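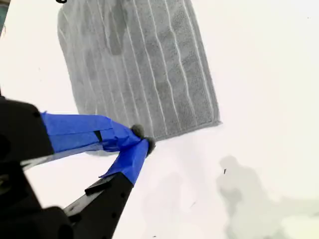
Blue tape, gray pads and a striped towel at the folding cell in Tetamstead.

Myung-ja Hwang keeps her tape in a cookie tin. There are a couple of rolls of the blue painter's kind in there, along with a pair of nail scissors, a soft toothbrush and a bag of little gray pads, and every Tuesday morning before the first cart of towels comes down the hall she carries the whole tin over to the robot and sits with it for a while.

The robot is called Viro, which was the name on the paperwork and just sort of stuck. It folds towels for Stedetti, the linen service that has been washing for the inns and swimming pools in Tetamstead longer than most people here can remember, and it does its folding on a bright white table in what used to be the mending room. Myung-ja worked in that room as a seamstress (she still has her old stool, and won't hear of a new one), and when the machine moved in she more or less came with the furniture.

"I asked who was going to look after its hands," she says. "They all looked at me."

The hands are what she calls the gripper, a chunky black thing with two fingers that close on the hem of a towel the way you'd pick up a sheet of tissue paper. Left bare, the fingers are hard and a bit slippery, and terry cloth is fussier than you would think. The loops catch on any sharp corner, and then you've got a pulled thread and an inn that wants a new towel. So the fingers get wrapped in tape, and a fuzzy pad goes on each tip to give them something to hold with. She has tried other ways. There was a spring of rubber sleeves, which squeaked, and a very short week of something sticky that she would prefer not to discuss!

Watching her change the tape is a pleasure, if you like watching people who know what they're doing. She presses the red stop button, hangs her own little padlock on the power switch, and peels the old wrap off slowly so it doesn't leave glue behind. Then out comes the toothbrush, for the lint. She lays the new tape at a slant and goes around, pulling it snug without stretching it, and she doesn't mind a wrinkle along the side so long as the part near the tip is smooth. The pads go on last. She closes the fingers by hand and looks at where the two pads meet, opens them, nudges one, and closes them again, and this can go on for some time.

After that come the test towels, gray ones with thin white stripes running the long way. She is fond of the stripes because she can see straight off whether the cloth has been tugged crooked. She puts one down at an angle on purpose, since that is how they land on a busy day, and sends the gripper in low over the bottom hem. If the hem lifts without bunching, she moves on to the next towel. If it bunches, out comes the tin.

All of it gets written down in a green notebook. The last set of pads lasted 2,472 folds, and the set before that made it to 3,713, which she puts down to a dry August and is still a little proud of. The company that installed the cell, Maeng, had suggested fresh pads every 1,000. She tried that for a while and decided it was wasteful, so now she goes by feel, rubbing each pad between her thumb and finger the way she used to test flannel.

The table gets its turn as well. She wipes it down with a damp cloth at the end of the shift, and again after lunch if the lint is bad, and she grumbles about the lamps, which she thinks are too bright for anybody's eyes, the robot's included. She has asked for softer ones. The request is with the office, and in the meantime she wears a sun visor with a palm tree on it.

By nine the padlock is back in her apron pocket and the first cart is waiting by the door, bath towels from one of the pools, still warm from the dryer. Myung-ja takes the top one, shakes it out twice, and lays it down on the white table.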